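Plonari kitchen cell - upkeep meeting
11 Sep 2022
Held at Stondgate. Minutes of the February meeting agreed.

1. Table layout
Layout stays as it is, with the toaster oven at one end and the ketchup bottle starting in the colander. The holes in the tabletop are to be kept clear of crumbs and tape.

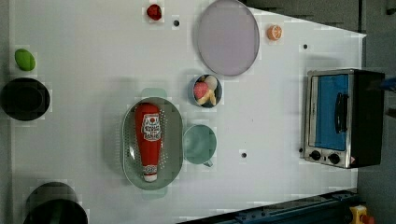 2. Wrist camera
Views taken on the move are smeared, and the label on the bottle can't be read. Agreed to try a shorter exposure and to check the mount screws every 2 weeks. 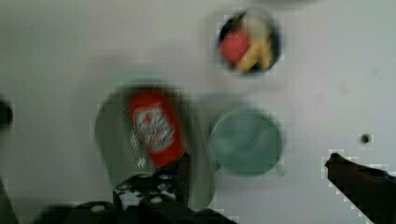 GRIPPER

Finger pads to be changed after 900 picks. Khumalo quoted 8 weeks for a new set - order now. Closing force on the bottle stays at the present setting.
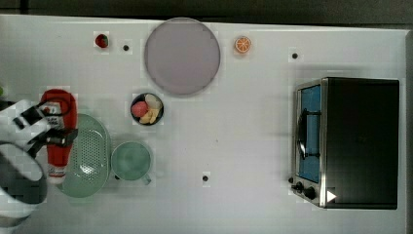
Pads will be logged by serial number from the next change.

CABLES

The black cable loops out well to the left of the arm, over the plate. Hostum to send 130 mm clips. Slack to be checked with the arm folded and again at full reach.

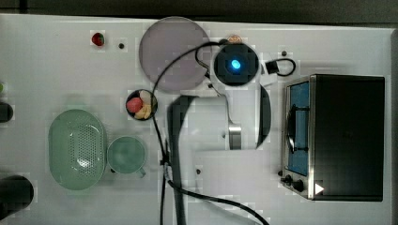

Old clips to be kept as spares. Next meeting to be fixed by email.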